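Cups again. Two little metal ones, a red toy brick, white table, and the old guess-which-one game. Pylyp Pavliuk got me hooked back in March and I still lose.

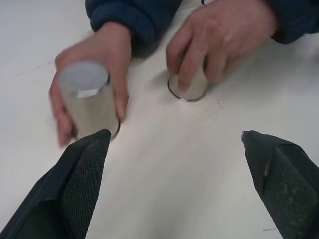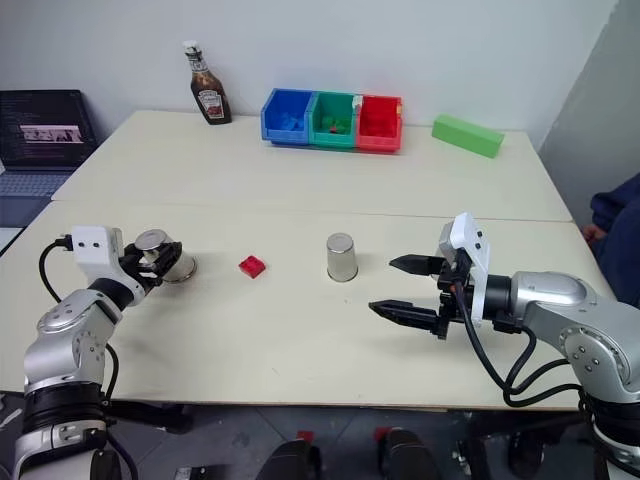
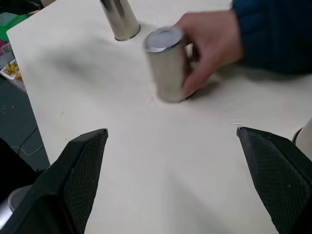 Anyway. Tips, quick, before dinner. Slide, dont lift. Short cups are harder to knock over. Heavy tablecloth is bad, bare table way better. And slow down!! I rush the last swap every time and Pylyp just points at the right cup.

Want to try it with 4 cups next. Probaly a mess. More when I've practiced, need to go start the rice.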